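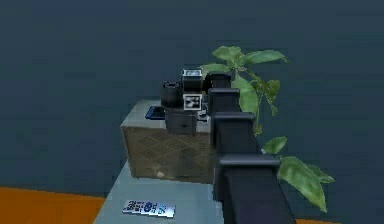 ## Chapter 9: Setting Up the Wrist and Gripper

Before a cell is run for the first time, the arm must know where its wrist is. At Elcombe, the training cell used in this chapter, the check is first done on a simulated model. The gripper is brought down on to the top of a box, and the small square marker on the front of the wrist assembly, just under the head, gives the reference. Keep every arm segment in the model, as a near segment can hide a far one.

Asanka Herath, who wrote the Elcombe procedure, allows 2 mm of error at the marker. If the reading is worse, turn the wrist joint through 90 degrees and take it again. Enter both readings in the cell log.

Section 9.1 covers the marker and its fixing. Section 9.2 deals with worn wrist bearings, and the service table is on page 13 of the workbook.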